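The league that wants to stop the clock

Munther Bataineh has a spreadsheet, and he would like you to look at it. It covers every match played in the Relberg League last October, and it says that supporters who paid for ninety minutes of football got a good deal less. His answer is a countdown clock, stopped whenever the ball goes out of play, and from next season all 18 clubs will have to live with it.

I have my doubts. I had them before I met Bataineh, who runs the league's competitions office, and an afternoon with his spreadsheet did little to shift them.

The idea is simple enough. Two halves of half an hour, the clock run from the stand, and a hooter at the end. Goalkeepers can lie down with cramp for as long as they like and gain nothing by it.
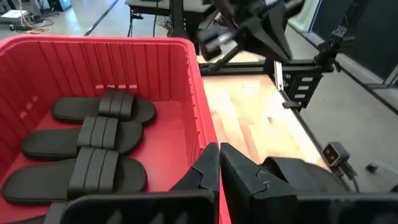

So will a stopped clock put an end to time-wasting? Only the kind that eats up minutes. A side that is a goal up will still want to break the rhythm, and a player with his socks round his ankles can do that whether the clock is running or not.

Bataineh accepts this, up to a point. "We are not trying to make saints of anyone," he told me. "We want the same amount of football in every game." Fair enough. But he also says matches will finish at much the same hour as now, and that is where I start to lose him. The trial was 13 games, all in mild weather, all between clubs with nothing much to play for. One of them, Plenico against Surkano reserves, had 67 stoppages and went on so long that the away side missed their train.

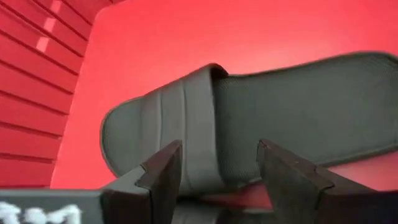

Slides have long been part of the weekend kit.

Maya Semaan has refereed in this league for eight seasons and took charge of three of the trial matches. She liked not having to add up lost time in her head. She liked the rest of it less. In one game the clock operator was looking at his phone and let it run through a long injury. In another it stayed stopped after a throw-in, and both benches spent the next few minutes shouting at a man in a box.

"They used to argue with me about the time," she said. "Now they argue with him, and then they come and argue with me as well."
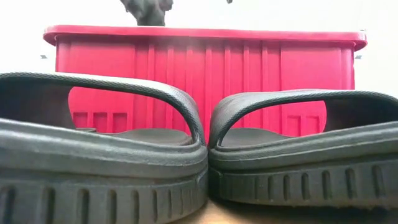
Then there is the money. The league will pay for the clocks but not for the people who run them, and the smaller clubs already struggle to find someone to do the gate. Bataineh talks about training evenings. I asked how many had been booked and he said dates were being looked at.

None of this means the old way is good. I have sat through enough last quarters of an hour in which the ball was hardly kicked – the home crowd whistling, the physio strolling on – to understand why people are fed up. But referees can already book players for wasting time, and Semaan says they are quietly told to go easy on it. I would have tried a season of yellow cards first. The clubs vote on the fine print in the spring, and the hooters have already been ordered.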